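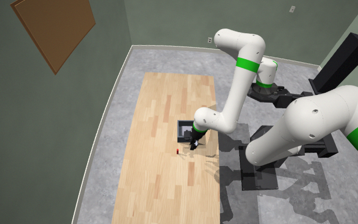

Simulation of the two-arm cell. The red piece stands next to the bin.

The packing line at Prurholm handles 226 part numbers, and until March every one of them went into a bin by hand. Management has now bought two arms from Andent and wants the first shift on them by summer. I have worked in process engineering there long enough to support the purchase. I do not support the staffing plan that came with it.

The plan treats picking as the job. Picking is the part that is easy to time. A packer on our line also rejects bent stock, spots a wrong label and tells the next station when a batch runs short. None of this has a line in the cycle study.
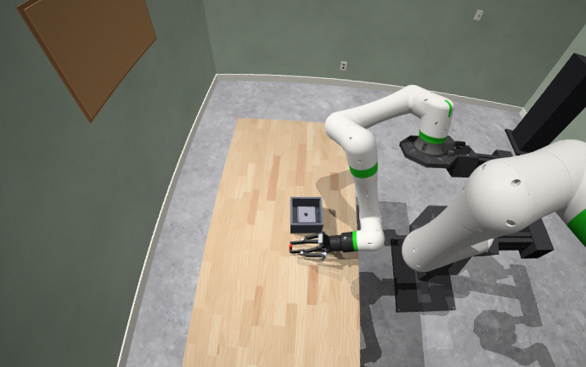

Gripper with its fingers open, near the corner of the bin.

Thenmozhi Pillai ran the same change at the Lullport site and kept a stoppage log. It had 415 entries for the first quarter. Almost 200 of them were cleared by a former packer in under a minute, and most of the others waited for a technician.
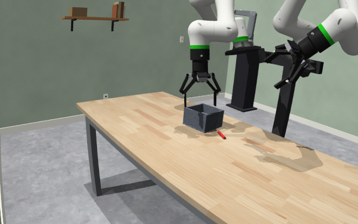 Exception handling should be a paid grade with its own training hours. At present it is listed under "other duties," at the old packing rate. Consider a cylinder lying on its side in front of the bin, as the red one is in the simulation, with an open gripper above the bin and nothing in it. Someone has to decide whether the part is reset, scrapped or left for the next cycle. That decision carries liability, and the wage should reflect it.
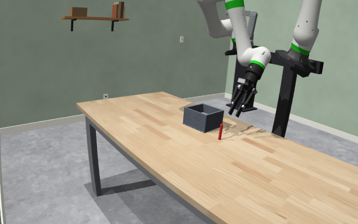 The same applies to programming. Naidu, our integrator, offers a course for operators on teaching grip positions. We booked 2 seats, both for engineers. I would give mine to a packer and ask for more before the cell is signed off.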